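Chapter 6: Sampling and Estimation

A sample is a part of a population chosen to stand for the whole. This chapter covers how samples are drawn and how a mean is estimated from one. Chapter 5 is assumed.

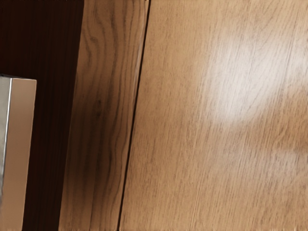
6.1 Population and Sample

The town of Lovberg has 2,000 households. The Pietrzak survey recorded water use in 58 of them during May. The population size is N = 2,000 and the sample size is n = 58. 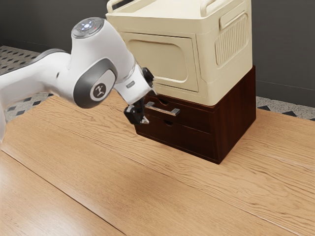 6.2 Sampling Error

A second sample from the same population will usually give a different mean. The difference between a sample mean and the population mean is called sampling error.

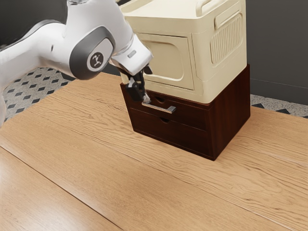 If the sample size is reduced from 58 to 38, what happens to the standard error?

It increases. The standard error varies inversely with the square root of n, provided the standard deviation is unchanged.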